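7.2 Loss of focus at the wrist camera (Fault 593)

Fault 593 is raised when the wrist camera cannot resolve an edge at the pick position. The arm stops and holds.

CAUTION: The arm remains energised during a hold. Press the emergency stop before reaching into the cell.

1. Press the emergency stop and fit your lock.
2. Open the last stored view on the pendant and compare it with Figure 7. 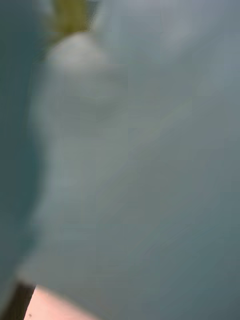 Figure 7. Wrist camera view, out of focus. No object has a sharp edge.

3. Clean the lens cover with a dry lint-free cloth.
4. Check that the focus ring lock screw is tight.
5. Remove your lock, reset the stop and jog the arm to 200 mm above the tray.

Note: If the fault returns after 2 resets, tag the unit out and notify the Foltley service desk.

Related sections
7.1 Gripper does not close
7.3 Replacing the lens cover
8.1 Lockout record, Bastton cell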